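How to hand over a manager's job without losing a month

By Natalia Bermúdez
March 4, 2019

Quick one, because I've done this twice now at Grundley and got it wrong the first time. Store manager leaving, new one starting, everybody polite and nothing written down. Then the phone calls start.

Assumes you have 19 working days of overlap. Less than that, do steps 1, 2 and 5 and skip the rest.

Step 1. Announce it early

Tell staff first, same morning, all shifts. Then suppliers. Then landlord. Keep the note short — name, start date, who to call in the meantime. Don't put in the reasons for leaving. People will ask anyway.

Step 2. Get the logins list

Till system, payroll, alarm company, bank portal, card terminals, the supplier sites. Write down who the admin is on each one. It will be the old manager on at least half of them. Change it while they're still in the building and can get the text message code. We left the Derkari ordering account till last and it took us into August to get back in. Don't do that.

Step 3. Supplier calls

Both managers on the call. Ten minutes each. Ask three things:

What are our payment terms right now
Is anything disputed or on hold
Who do we ring when an order is short

Write the answers down during the call not after. Melquiades Beltrán took over our second store and found a side deal with Aguirre, free delivery on anything over 195 dollars, that was in no contract anywhere. Just a thing two people had agreed on. Would of been lost.

Step 4. Spending limits

Decide what the new person can sign for on their own. Ours was 105 dollars for the first two weeks, petty stuff, then 3000 after that with a receipt in the folder. Pick your own numbers but pick them before day one. Tell the bookkeeper as well. I forgot, and she bounced a perfectly good window cleaning invoice back to us.

Step 5. Walk the stock

Together, with the printed list. Back room first, then the floor. Slow lines, damaged goods, anything on sale or return. Both sign the last page and date it. If the numbers don't match the system, fix the system that day and note who did it.

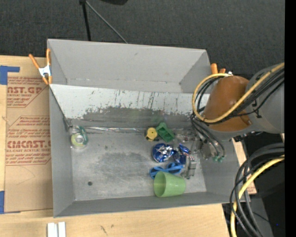
3 min read

Step 6. The staff talks

Fifteen minutes with each person, new manager only. Old manager goes for coffee. Ask about hours, vacation already promised, training they were told they'd get. Promised vacation is the big one. Check it against teh calendar before you say yes to anything new.

Step 7. Last day

Keys back, counted against the key log. Alarm code changed that evening. Out-of-office on the old email with the new name on it, forwarding on for as long as you can stand it. We use Grutance for the shared inbox but any of them will do.

One more — put a call in the diary for two weeks after, old manager and new, half an hour. Agree it before they leave, they'll be busy once they've gone. Save up the small questions and ask them all in one go.

Checklist template goes up when I get a minute.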